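Paper napkin

A paper napkin is a square or oblong of soft, thin paper used at the table for wiping the mouth and fingers, and for about a hundred other jobs it was never sold for. I've been keeping up this entry for the Getham Table Pages for a good while now, and of all the household things I write on, this is the one I get the most letters about (spoons are second, by a long way!).

What it is made of

Most paper napkins are tissue paper, made from wood pulp, recycled fiber, or a mix of the two. The paper comes in layers called plies. A one-ply napkin is the kind you pull out of a metal dispenser at a lunch counter, and you'll need several. Two-ply is what most of us have in the kitchen drawer, and three-ply is for company. There is also a thicker sort called airlaid, where the fibers are spread out by air and bonded together, and it feels so much like cloth that my aunt once put a stack of them through the wash. They came out in better shape than you'd think.

Embossing

The little dots, lines and borders you feel on a napkin are pressed in by a steel roller. I used to assume it was all for looks, but the pressing also helps hold the plies together and gives the sheet more bulk, so it feels thicker in the hand. Some makers emboss only the border and leave the center smooth for printing. Others cover the whole sheet in a fine pattern, and I'll admit I like those best - they fold better and don't slide off your lap so easily. 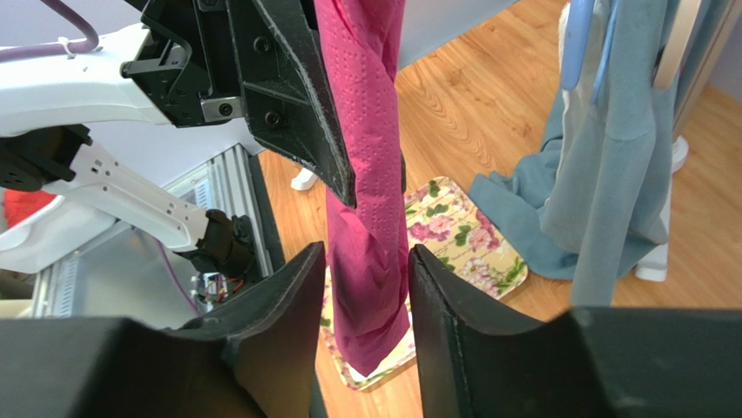 Color is the other big thing. White is still the usual choice for everyday use, but strong solid colors are very popular for parties, and the dye goes all the way through on the better ones. On cheaper ones it may be printed on the outer ply alone, and you find that out when you peel one apart. Dark reds and blues can bleed when they get soaked, so I keep them well away from my one good tablecloth.

Sizes

Names vary from shop to shop, but there are three sizes you'll meet nearly everywhere. The cocktail or beverage napkin is the small one that goes under a glass. The luncheon napkin is in the middle, and the dinner napkin is the biggest, often folded into a long rectangle so it will sit beside a plate. Dispenser napkins are their own family and I've never met two brands that fit the same box.

Folding

Grigoris Gkikas, who ran the dining room at Sfakianakis for years, taught me the fan, the pocket and the candle in a single afternoon, and I can still do two of them. The candle is the easiest with paper: fold the square into a triangle, turn up the long edge, roll it tight and tuck in the tail. The fan wants a crisp sheet, so a three-ply works and a thin one flops over. You only get one try with paper, too, as every wrong crease stays there for everyone to see.

Collecting

Yes, people collect them! Asger Sveinbjörnsson of Flarkotstead has 872 printed ones, kept flat in albums, and he swaps by mail every August. Collectors usually keep just the top ply, which lies flatter in the sleeve. His favorite is a plain Derton napkin with a crooked border, and he has turned down several good trades for it.

Getting rid of them

Used napkins don't go in with paper recycling in most places, as the fibers are too short and the food gets in the way. Plain ones can often be composted. Check your town's rules on dyed or printed ones, and tear up the airlaid kind first if your compost bin takes it, or you'll be fishing it out in one piece come spring.

See also: Doily; Paper towel; Place mat; Tablecloth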